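Laundry & Linen Notes | Guest Services

Folding on the bed: garment handling in occupied rooms

The garment procedure for the Yeoh building changes in November. Guest clothing left out in an occupied room will be folded on the bed, on top of the made-up bedding, and will no longer be carried to the linen room on 2. The desk surfaces in the standard rooms are too shallow for a long-sleeved shirt laid flat, and the linen room table is needed for sheets in the mornings. 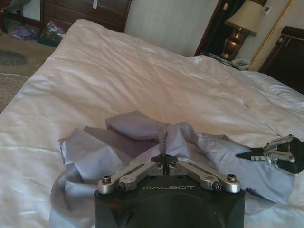

A bed is a poor folding surface in one respect. It gives under the hand, and a crease pressed into a garment on a soft base does not hold as it does on a board. The duvet also has its own relief. Soft diagonal wrinkles of the kind on the white duvet here will print through a thin lavender-gray cloth if the garment is folded directly over them, so smooth the working area first, from the middle outward. An area slightly wider than the shirt with its sleeves out is enough. The rest of the bed can wait.

Work on the near half of the bed. Reaching past the midline pulls the bedding toward you and undoes the smoothing. If the garment is in a heap, do not start by pulling at the nearest edge. Find the collar or the shoulder seam, lift there, and let the weight of the cloth open the folds.

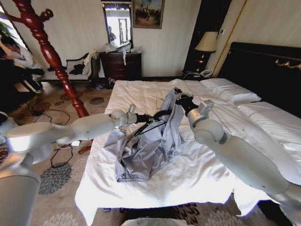
Once the body of the shirt is hanging, find the second shoulder and lower the hem first, toward the foot of the bed. Lay the rest down after it. Lightweight synthetics slide on a duvet cover, and the hem will travel if it is dragged. Cotton stays where it is put.

Fold sequence for long sleeves:

Front face down, collar toward the pillows.
Sleeves straight out, cuffs flat.
One side to the center line, sleeve folded back down its own length.
Second side the same.
Hem up to one third, then once more to the collar.

Turn over and square the edges. Finished width should match the Gredular shelf insert, which is the same in all 64 rooms on the new list.

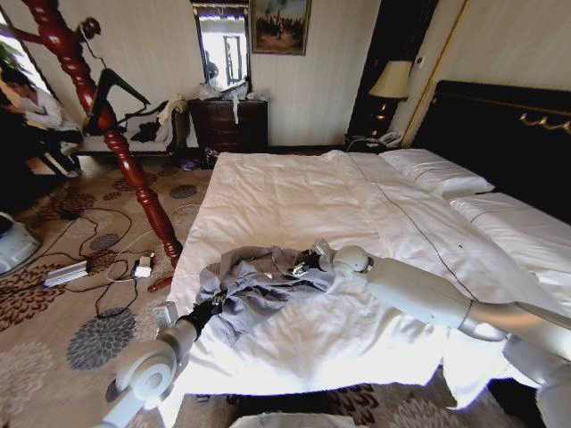
Sleeves cause most of the rework. A sleeve that trails over the side of the mattress drags the shoulder off line, and the fold comes out wedge-shaped. Bring both cuffs onto the bed before the first fold. With heavier garments - fleece, lined jackets - skip the second hem fold and leave the piece in half.

Darmawan Hidayat timed the sequence in 705 and reports 115 seconds for a crumpled shirt, smoothing included. The Wamura folding board remains available for dress shirts. Sign it out at the linen room.

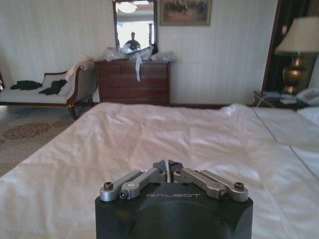 Folded pieces go on the bench or the dresser, whichever has clear space, collars facing the same way. Do not stack on top of plastic wrapping, which slides. Do not move guest items to make space. If neither surface is free, leave the stack at the foot of the bed and enter "bed" in the location column of the Vorkent sheet.

Last step is the bedding. Pull the duvet level from the foot end and check the side drop before leaving the room.

Filed under: Housekeeping Procedures, Rooms

Contact the linen room | © Guest Services Newsletter | Back to top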